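Hannelore Lindemann has taught evening bread classes at the Strobel community kitchen for 27 years. We met her in February, before her second group of the winter arrived.

She started with rye because her mother baked it. "I had one recipe and 6 students," she said. "Two of them had never turned on an oven."

The class still begins with a plain loaf: 500 grams of flour, salt, water and starter. Lindemann does not hand out measuring cups. Everyone uses a scale, including Gerd Kohlhase, who took the course twice and now teaches the Plosham group.

Asked what goes wrong most often, she said people cut the bread too early. "They smell it and they get the knife. Rye needs a night on the rack."

She keeps her starter in the refrigerator and feeds it once a week. When she travels, Chinyere Akinola looks after it. "She feeds it more than I do. It comes back stronger."

Lindemann plans to teach two more winters. After that she wants to bake at home, at her own table, with a mug of coffee next to the dough.

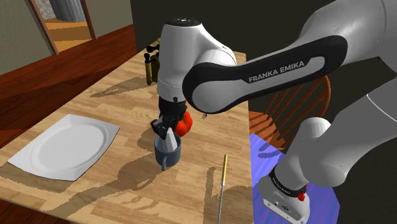 How to sign up

Spring classes are open to adults. Leave your name at the kitchen desk and bring an apron and a towel.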